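From: Hanyu Xia
To: lerkdale-supper list
Subject: Re: [lerkdale-supper] Tables, plates, pumpkins – need answers by Friday

Typing this between two other things so sorry for the mess. Answers to Hemant's questions are mixed in below, his mail is quoted at each bit. Colors first, as that is what most of you wrote to me about.
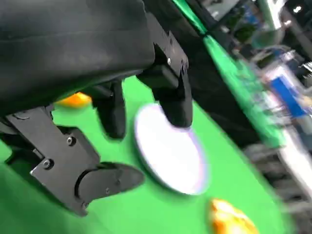
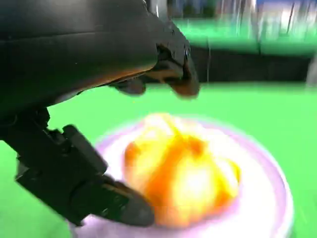
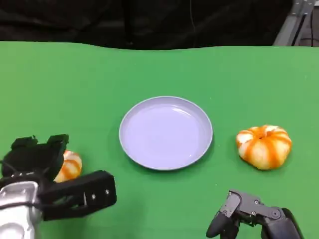 Last one has the plate with a striped pumpkin to the right of it, green top, black cloth behind.

So. The plates. Look at the second and third. Up close the middle comes out bright white with the lavender just at the rim, in the third the whole thing looks pale lavender. Depends on the light I guess. Anyone who was worried about "purple plates" can stop worrying, they are very pale.

On Hemant Khurana's mail:

> 1. Are we settled on the green for the tables or is the brown paper
> still in the running? Shiyu has two rolls of the brown and would like
> to know if she should bring it or leave it in the garage.

Green. It's a strong green, I know, some of you wanted something more fall-like. But the orange shows up on it so much better than on brown. Shiyu, bring one roll anyway please, the kids' table can have it and they can draw on it.

> 2. The black cloth. Is that for the tables too? My vote is no. It looked
> like a funeral when we did it at the spring thing.

No no, black is only for behind. Hung up along the back wall so we don't have to look at the shelving. I agree about spring. Hung cloth needs to be ironed this time, or at least shaken out the night before, last time the fold lines showed all evening. I don't have an ironing board so somebody else please.

> 3. Pumpkins – how many per table, and which kind? Cheng has the big
> orange ones by the door but they take up half the table and then people
> can't see each other. Rongrong says she can get the little striped ones.

Little striped ones. White and orange, squat, like the one in the third picture. 3 per table and not in a row! Put one near the middle and let the others wander a bit. Last year they were lined up down the center like traffic cones and you couldn't set a serving dish down anywhere. Please leave space for the bread.

Rongrong, Cheng wants the order by Friday noon. They hold them in the side shed, not at the register, so whoever picks up should ask. Also check the stems, I like them with no stem or a short one so they sit next to a plate without poking anybody.

> 4. Do the pumpkins go ON the plates or next to them? I have seen both
> suggested on this list and I am not going to referee.

Next to. I know Jianguo wants one on each plate with a name tag on it. It's sweet but then 60 people sit down and all have to find somewhere to put a pumpkin before they can eat. Plates stay empty until the food comes. Name tags can go at the top of the plate, flat on the table.

(Jianguo if you feel strongly call me, I'm not going to fight about it.)

> 5. Hatska plates vs. the paper ones. Paper is easier. There, I said it.

Real plates. Hatska rents them with the crates and they take them back with food scraped off, no washing. I'll say that again as two people asked, NO washing. Scrape and stack. Raised rim on these so the soup course is probaly ok if you don't fill it like a bathtub, but I'd still put the squash soup in mugs.

> 6. Money. What are we at? I have the hall at Lerkdale down as paid but
> nothing else.

Hall is paid, yes. We have 600 left for plates, cloth, pumpkins, everything that isn't food. Food is separate, that's the 1000 from the raffle and Jianguo has it. Don't mix them please, I spent a whole evening in November pulling those apart.

> 7. When can people get in to set up?

3 in the afternoon. Not earlier, there's a dance class before us and they were not happy with us in the spring. Order that worked for me when I tried it in my head:

black cloth up first, needs the ladder, and the ladder is in the way of everything
tables out, then the green on top
plates
pumpkins
candles last, and only the battery ones

Tilter is dropping off the folding tables, they will leave them inside the double doors. They are heavier than the old ones. Two people each.

> 8. Anything else I forgot?

Napkins. We have no napkins. I'd go plain white, or orange if someone finds them cheap. Not purple, with the plates it gets to be too much. And a couple of spare pumpkins in case one's gone soft underneath, turn them over when you pick them.

Also who has the long extension cord? It was in the box with the serving spoons and now the box has no cord and, come to think of it, not many spoons.

Still needed:
– ironing board + person
– napkins
– two more for set up, Shiyu and me so far
– someone with a car that fits a box of pumpkins, Rongrong's is in the shop till next week

Reply to the list not just me, or I will loose track again.

Hanyu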